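Search posts

Thread on the stall we had on cell 2 at Poduval. Posting it in one place so I can stop answering it in replies. 2025-11-13

1/ Short version: the right arm stopped mid-task with its gripper closed, the software reported the job as complete, and the arm stayed powered and holding. No one was hurt. It was still a safety problem and we wrote it up as one.

2/ The task is tabletop cleanup. Two arms, bowls, power strips, adapters, a lot of white cable. The arms pick up small parts and move things clear of the cords. We run it on the Rilau controller with Listis doing the logging.
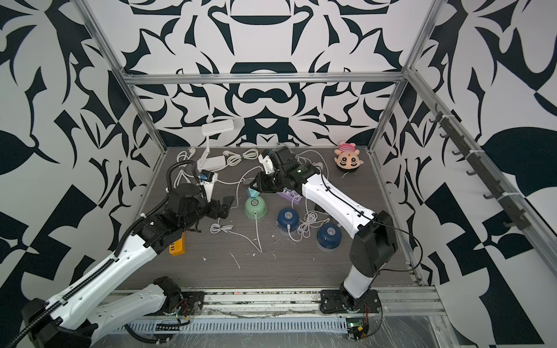
3/ The fault came on cycle 103 of the session. Controller log shows a position error on the right wrist, then a retry, then a second error 42 milliseconds later. After two errors it is supposed to drop to a safe hold and raise an alarm. It did the hold. It did not raise the alarm.

4/ The alarm message went out, but Listis had a full queue and threw it away. The next message in line was the end-of-cycle one, so the status page went green. We found 622 dropped messages in that session. Most were harmless temperature readings.

5/ The person on shift saw green and opened the access panel to reset the table. The arm was still live. They noticed the hum from the motors and backed out. That is the part I don't like.

6/ What put the wrist in error in the first place was most likely cable drag. Loose cords are the hard part of this task. The table gets set with two white plugs near the back edge, prongs out, and the cords looped over most of the back half. With the two grippers nearly meeting in the middle, there isn't much room for either arm to back away if a cord catches. 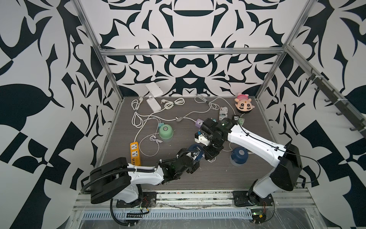 7/ We reran the same program at quarter speed and got the wrist error again after 108 cycles. Same axis, same retry pattern. Clutter makes it harder to sort out, and there is plenty of it, from the upside-down bowls to the can with print on it like newspaper. I can't prove it was a cord. The torque trace looks like a steady pull, and a hard bump would show a spike.

8/ Changes so far:
- Alarms go over their own channel and can't be dropped.
- Status page goes gray if it hasn't heard from the controller in two seconds.
- Opening the panel cuts motor power. It should have been wired that way from the start. That one is on me.

9/ Still open: the retry logic. One retry after a wrist error is probably one too many with loose cable on the table. I want it to stop and wait for a person. Amusico wants to keep the retry for throughput. We're testing both through February.

10/ If you run Listis with default settings, check your queue limit and check what it does when it fills up. Ours was dropping the oldest message first with no warning in the log viewer. You have to open the raw file to see the count.

11/ To the people asking for the torque trace: yes, once I've taken the network details out of it. I'll add it to this thread.

Contact | Copyright 2025 | Back to top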